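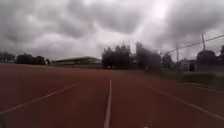 The track, looking up the straight toward the trees.

Fadstead Track - Frequently Asked Questions

Updated Nov 23, 2022. Please read this before emailing, most of what we get asked is on here somewhere.

When is the track open to the public?

Early mornings until the school needs it, then again from 5 pm until the lights go off at 9. School breaks, all day. Meets and club nights override everything, check the board by the gate.

Do I need to book?

Not to run on your own or with a friend or two. Groups, yes. A coach with paying clients counts as a group even if it's only one client.

What does it cost?

Walk-ins $2 a visit, in the box or by card at the window. Annual pass is $93. No monthly pass, we tried it and the paperwork was awful. Under 12s free with an adult.

I lost my pass. Do I pay again?

No. Bring ID to the window and Fatemeh Talebi will print another. First replacement free, after that $2.

Which lane should I use?

Lane 1 and 2 for people doing timed work. Everybody else further out please. Walkers in the outside lanes, and not four across. If somebody yells "track" behind you, hold your line and let them go around. Don't jump sideways, that's how people get hit.

Which direction?

Counterclockwise. Hurdlers sometimes go the other way on the back straight, they should have cones out. If they don't, tell them.

Can I wear spikes?

Yes, 1/4 inch pyramid only. No needles, no Christmas trees. Wilfredo Cabrera checks at meets and will send you back to change. Cleats of any kind are out, that includes the soccer kids cutting across to the field. Use the mats at the crossing.

Strollers, bikes, scooters, dogs?

No to all four. Running strollers too, sorry. We know other tracks allow them. Service dogs fine of course.

Is it open in the rain?

Yes. Rain is OK. Lightning is not - everyone off and out of the bleachers, thirty minutes from the last thunder, and the clock starts over each time you hear it. Ice or snow, closed till it melts. Please do not shovel it. Someone did that with a metal shovel and we paid for the patch.

When is the resurfacing happening?

April, if the weather lets them. Contractor is Mukano, same crew that did the long jump runway. Expect the whole oval shut while they work and then a cure period where nobody goes on it at all, not even to "just test it". Dates get posted once they are confirmed, we don't have them yet so please stop asking Wilfredo.

Will my pass be extended for the closure?

Yes, automaticaly. You don't have to do anything.

Where do I park?

Ladport Road lot. Not the bus loop, they do tow. Evening meets fill up fast, overflow is the grass behind the Bañez building if it's dry enough, there'll be a sign out if it's open.

Are there restrooms / water?

Restrooms by the concession stand, unlocked when the window is staffed. Outside those hours no. Fountain is turned off for winter so bring a bottle.

Can I borrow blocks or hurdles?

Blocks yes, leave your car keys at the window. Hurdles only for booked groups. Put them back on the cart the right way round, feet all facing the same way - otherwise the cart won't go through the shed door.

How do I join the club?

Adults: show up on a club night, ask for Mared Beddoe, run two sessions free and then decide. Kids: fill out the form first, there is a waiting list for the younger ages. Natanael Assunção handles juniors and will call you when a spot comes up. He does call, it just takes a while.

I'm slow / haven't run since school. Is that OK?

Yes. There's a walk-jog group. Ask Mared.

How many spectators can you seat?

700 in the bleachers. Past that it's bring a chair, and chairs stay behind the rail.

Can we rent the track for a charity event or field day?

Usually. Email Reynaldo Cruzado with date, headcount, whether you want lights and whether you need the PA. You'll need your own insurance certificate. No tent stakes, no chalk on the surface, no color powder. None. It does not come out.

Lost property?

Bin under the window. Emptied at the end of each month, water bottles get tossed sooner. Single gloves - good luck.

Something's broken, who do I tell?

The window, or leave a note in teh box with the lane and which end. Loose edging and lights out are the ones we want to hear about right away.

Question not on here?

Email the office, allow a couple of days. Longer in meet season.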